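Last updated in October, mostly because I got tired of answering the hairbrush question by email.

# Desk and Dresser Top Tidying: Your Questions

I'm Catherine Lindsay and I write the small-surfaces pages for Pavesent. Drawers and closets have their own page. This one is only for the flat stuff: desks, vanities, nightstands, that one table everybody dumps things on.

## How often do you clear a tabletop?

Every evening, but it's quick! I set a timer for 7 minutes and quit when it goes off, even if I'm not done. Whatever is left gets picked up the next night. If you've got a really buried desk, give the first round a whole afternoon and put some music on.

## Do I have to take everything off first?

The first time, yes. Put it all on the bed or the floor, wipe the surface, and then only bring back what you touched in the last few days. After that you can just work around what's there. (I never lift my lamp. It's heavy and I know what's under it.)

## Where should a hairbrush live?

My most-asked question by a mile. Mine lives in the top drawer, bristles up, in a shallow Zoseline tray. If you don't have a drawer near the mirror, stand it handle-down in something tall and heavy. Please don't use a tiny pot for this. A full-size brush will tip it right over, and I've swept up enough potting grit to be sure about that one.

## How do I clean the brush before I put it away?

Pull out the hair with a wide-tooth comb, working from the handle end toward the tip. Then swish the head in warm water with a drop of shampoo, rub between the rows with an old toothbrush, and lay it bristles down on a towel overnight. Vented brushes are much easier, because the water runs straight through. If yours has a cushion base, don't soak it, or you'll get water trapped inside and it'll take forever to dry.

## Are little decorative pots clutter?

Not to me! I love a small pot with a creature hanging off the rim, and I'd sooner give up my pen cup. My limit is 3 ornaments per surface, and they go at the back where my elbows can't reach. A reader wrote in to say she has some 2000 miniatures and wanted to know where to start. Get a glass-front cabinet, friend, and rotate them.

## What can I keep in a pot that small?

Hair ties, bobby pins, paper clips, a couple of rings. I wouldn't plant in one unless there's a hole in the bottom. Unglazed ceramic can also leave a ring on a pale top, so I stick a felt dot underneath (the Limsakul ones peel off clean, the cheap ones don't).

## Is a white surface a mistake?

It shows everything, and I still like it. Small things are so much easier to spot on white, and bobby pins practically glow. Marker is the one real nuisance. Try a damp cloth first, then a dab of rubbing alcohol on a hidden corner to check the finish before you go at the actual mark. A loose white board over a wooden table is a good compromise if you like the wood but do messy things on it.

Small pot, pink brush, white top: 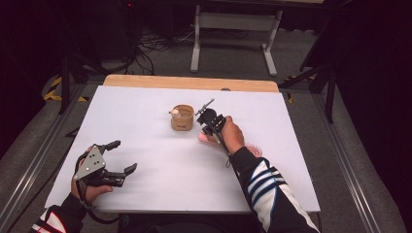
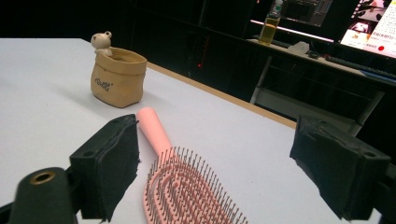

## What about bottles and drinks?

Different surface, if you have one. I keep anything with liquid in it on the side desk and away from the keyboard, lid on. I learned that with a full glass of iced tea and a laptop I was very fond of.

## Which tray did you use on the old page?

It was the long Dostent one, number 1203, and I can't find it anymore either. Any shallow tray with a lip will do. Measure your longest brush first and add a finger's width, and check that the drawer still shuts before you take the sticker off.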